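3.2 Practice materials and the cost of a repeat attempt

Last updated 2024-10-04
11 min read

Most suturing courses give each trainee one block of practice time and one set of materials. Our interest was in what happens between attempts. A trainee who ties a poor knot can cut it out and start again, but the material has been damaged by then, and the second attempt is made under worse conditions than the first. Issa and Obeidat raised this point in an earlier report on the Lidden course and suggested that instructors tend to blame the hand for faults that belong to the pad.

We enrolled 60 first-year trainees at two teaching sites, Lidden and Arrieta. Each trainee closed 2 wounds per session, one on a fresh pad and one on a pad that had already been used. The order was switched at the second site. Trainees were not told which pad came first. Sessions ran through November, and two raters scored stitch spacing, edge alignment and knot security on a scale of 0 to 100.

Spacing held up well on used pads. Edge alignment did not. Old needle holes pulled the edge out of line, and trainees often placed the next stitch too far back to make up for it. Knot security showed no clear pattern, and the raters disagreed on it more than on the other two items.

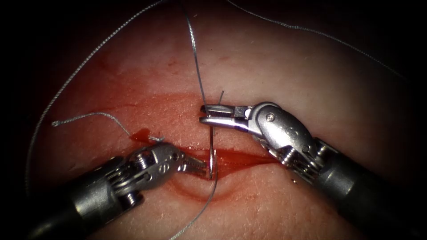

Figure 4. Practice pad with a horizontal incision and blood on the surface.

Surface appearance is a separate matter from wear, and courses handle it in different ways. Arrieta used clean, dry pads until the last session; Lidden brought in blood from the start. With red spread well past the cut, as in Figure 4, the wound edge is harder to judge by eye, and the small dark pool near the left end of the incision is the kind of spot where trainees asked to stop and wipe. We allowed wiping but did not stop the clock -- a choice that probably lowered the Lidden scores for time.

Pads were replaced under a fixed budget of 3000 per site, so neither course could offer a fresh one for every attempt. Scores for reused pads should be read with that limit in mind.

4 comments
17 shares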